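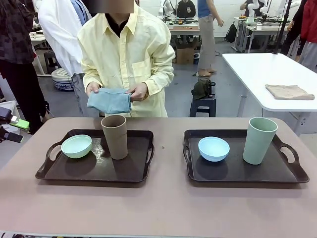
Does Widness Need a Meal Subscription?

Home | Newsletter | Back issues | Contact

Print this item | E-mail this item

8/28/25

The flyers from Potden went through every mail slot on our side of Widness this month, so most readers will know the pitch by now. Pay up front, get supper brought to the door on weeknights, stop shopping. The company says it already has 3,284 households signed up across the region. I asked what counts as a household signed up. A person who took the free first week and quit is still in that number, as far as I could get anyone to tell me.

I have nothing against a hot dinner I didn't cook. My trouble is with the math on the back of the flyer. It says a family spends $238 a week on groceries and then sets that next to the Potden price of $124. Look at the small type and the $124 covers five suppers for two people. The $238 covers all the food in the house for four, plus paper towels and dish soap. You could make anything look cheap that way.

Geert Michiels on Drelden Street tried it in January and kept his receipts, bless him. His grocery bill did go down, by $21 a week. He was still buying breakfast, lunch, coffee, cat food and everything for the weekend. He says the lentil dish was good and the fish was not, and that he ate a lot of toast at nine at night.

Cleiton Fontes sees it differently. He works late shifts and was living on drive-through before he signed up, and for him the service costs less than what he was doing. Fair enough. I'd only point out that the flyer isn't aimed at him. It's aimed at people who already cook and are being told they can't afford to.

Then there is the cancellation rule. You have to call, during business hours, before the next week's menu is "locked." I called twice to ask when that happens and got two different answers. Michailidis, the corner grocery, will deliver a box of vegetables if you phone before noon, and you stop it by not phoning.

If you do sign up, read the second page of the agreement before you give them a card number, and write down the name of whoever you talk to. If your receipts come out better than Geert's, send them in and I'll print the totals in the next issue.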